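Rack and bin cleaning, now the shuttles do the carrying

Tips page, stores team. Updated 2 September 2019. Additions to Aparecida Arruda please, not on sticky notes.

Since the Irnonix shuttles took over the aisles, most of us walk less and wipe more. Picking used to be the job. Now it's clearing faults and keeping things clean enough for the sensors. Dust on a pale part = misread = shuttle parks itself and waits for a person. Usually you.

What works:

- Cloth dry first, damp second. Damp on thick dust makes paste.
- Fold the cloth in 4. Fresh face for each part, then refold.
- Old terry towel is fine. Shake it outside, not over the rack, Koen.
- Recesses last, with a corner of the cloth over one finger.
- No spray near the labels. Spray the cloth.
- Bins: handle holes collect dust on the inside lip. Run a finger round.
- Black rack bars show everything. Wipe top face and lower bar, leave the bolts alone unless they're lose.

Small parts can go home with you if you're on the flexible hours list. Same method on a tiled floor as at the bench. One hand presses, the other keeps the part from sliding. 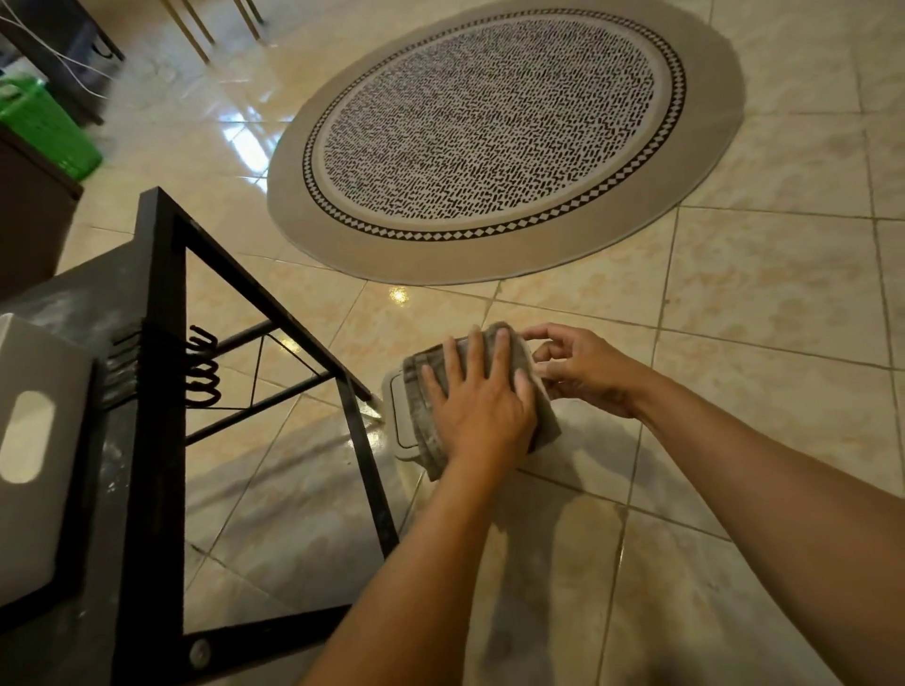 Flat hand on the cloth, other hand at the edge. 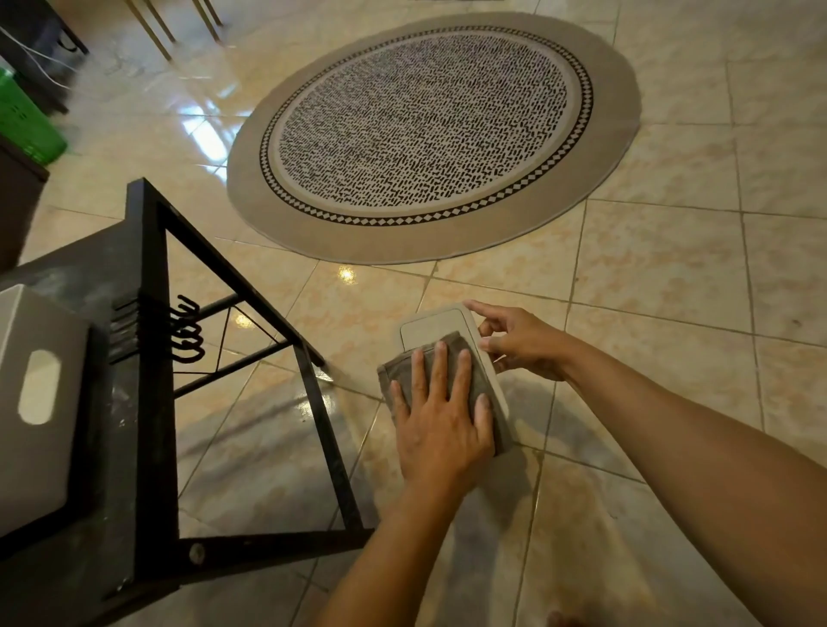
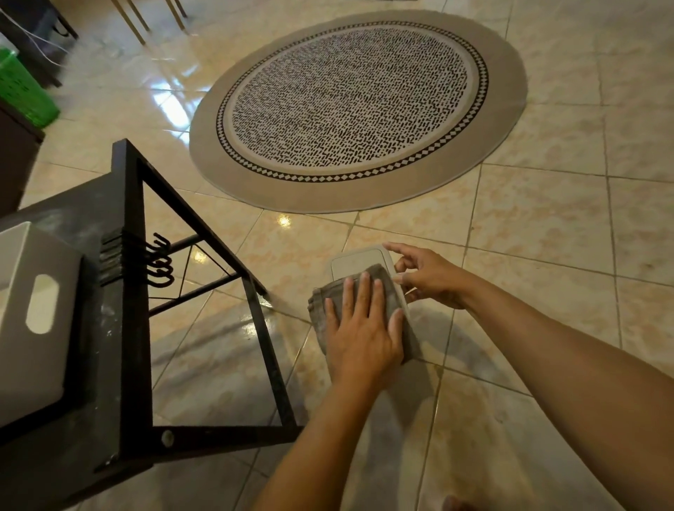
Jozef Van Loon wrote back that the wiping is fine but the hours are the real change. Under the old system he did 200 picks a shift and knew when he was done. Now the shuttles at Gundbridge decide when there's a fault, and he can't plan a break around them. He'd like the cleaning put on the rota as proper work, with a time next to it, instead of "when it's quiet".

Fair. Taken to Osvaldo Vitale. Answer so far: 12 minutes per rack from December, on the rota, by name. Breaks fixed, shuttles can wait. We'll see.

More bits:

- Stop button before you reach into an aisle. Every time, even for one cloth.
- Write the fault code down before you clear it, the screen forgets.
- Wash cloths seperately from overalls, no softener. Softener smears.
- Swap aisle and bench at the half shift. Knees will thank you.
- Training on the fault screen is open to evryone, bench people too. Ask Aparecida for a slot.

Cloths are in the tall cupboard, second shelf. Put the empty box out when you take the last one.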